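Re: Round bedside tables with a raised edge – yes or no?

brurnik_b
Still torn on these for the two back bedrooms. The Vurum ones are square with a drawer and cost less, but I keep catching my hip on square corners in small rooms. Has anyone lived with the round sort, with a phone on top as well?

Heidrun Lanz
Yes, and I'm a fan! Ours are light oak, round, with a little raised rim, and they tuck right into the corner by the headboard. The phone sits at an angle so you can grab the handset from bed. My one grumble is the curly cord, which goes wherever it fancies. Few from the room: 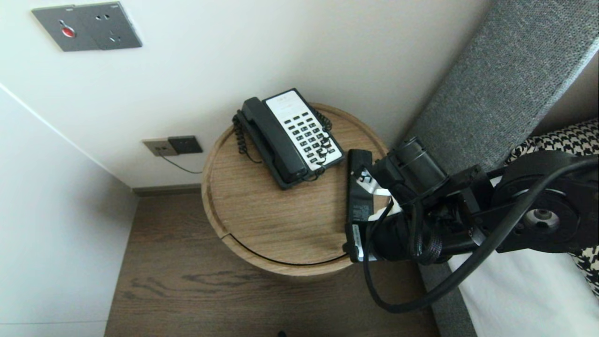
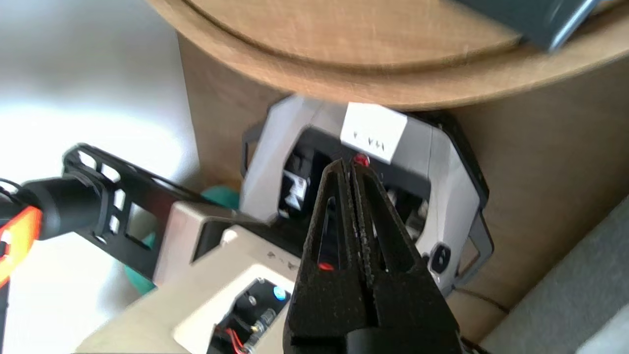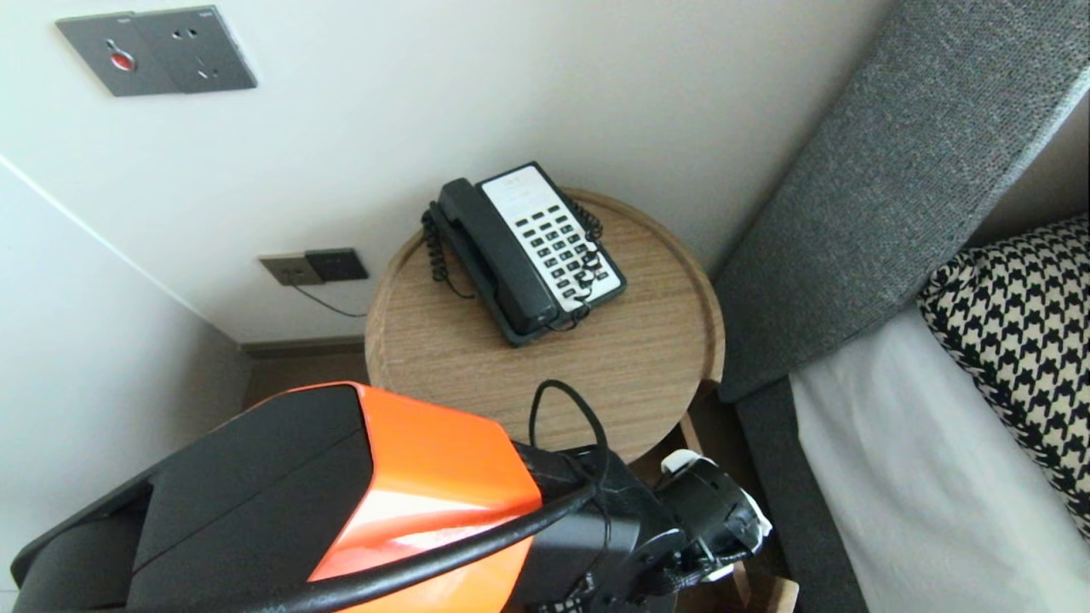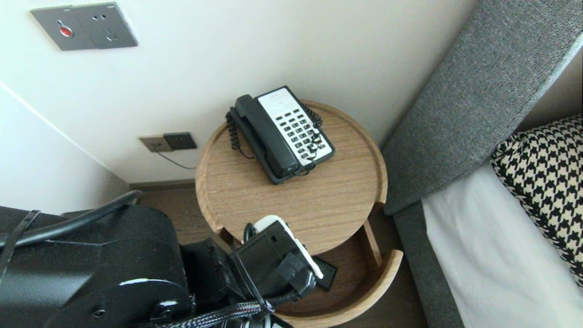
Table and phone in the first, third and fourth. The fourth has the lower shelf, the first has the low wall plate the phone line goes into.

koppelkate
Ooh, lovely grain on that top. But where does your glass of water go? With the phone across the middle I'd be knocking it over by midnight. I'd want the phone on the wall.

Heidrun Lanz
There's room in front of the phone if you push it back a bit, like in the fourth one. And the rim does stop things rolling off – pens, lip balm, all that.

old_dunstan
Sorry, I'm with Kate. Rims collect dust and you can't wipe straight off the edge. I did 90 of these in my last job and I'd have flat tops every time. I do like the socket being up above the table though, saves grovelling on the floor with a charger.

brurnik_b
Dust doesn't bother me much, I've got a soft brush for that. What about the lower shelf, does it get used?

Heidrun Lanz
Books, mostly, and then people forget them there. I'd still rather have it than a drawer.

koppelkate
Fine, but shorten that phone line or clip it down the back! You can see it going over the rim in the first one and it would drive me mad.

brurnik_b
Going to measure the corner tonight. Think I'm leaning round.

Related threads
Anivar headboards – grey or beige?
Coiled phone cords that won't stay put
Dark floor, pale furniture
Vurum drawer runners sticking

Contact us | Terms | Back to top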